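From: Gönül Yaman
To: Brellach building users list
Subject: Re: Changes to waste collection from July

Dear colleagues,

I am replying on behalf of the Facilities Office to the message from Ottavio Melis, quoted here for those who joined the list recently.

> Will the desk bins on the second floor still be emptied
> under the new contract? The notice from Sollia mentions
> only the shared collection points. We also need to know
> who pays for liners.
> Ottavio Melis

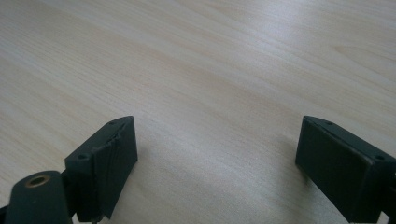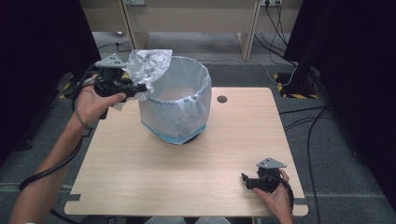
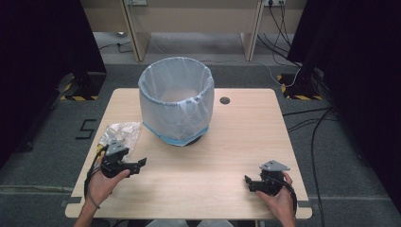
Second and third pictures: bin with white liner.

The contract with Sollia covers 56 shared collection points and one evening round, starting at 20:00. Individual bins are not included and will be emptied by their users into the nearest shared point. Bins with a white plastic bag folded over the rim, of the sort standing on the table, may stay in use, and the bag should be tied before it is carried out. Liners are ordered through Yulan Jiang in boxes of 300 and charged to the central budget until further notice.

Food waste must go to the kitchen points only. Glass is collected separately by Chukwu from the rear yard, and the gate code will be sent to heads of section. Departments wishing to keep an individual collection should write to Florêncio Cordeiro before the end of June, stating the room and the reason for the request.

The revised floor plan is held at reception. Room 299 is marked on it as a store and should be read as an office.

Yours faithfully,
Gönül Yaman
Facilities Office, Brellach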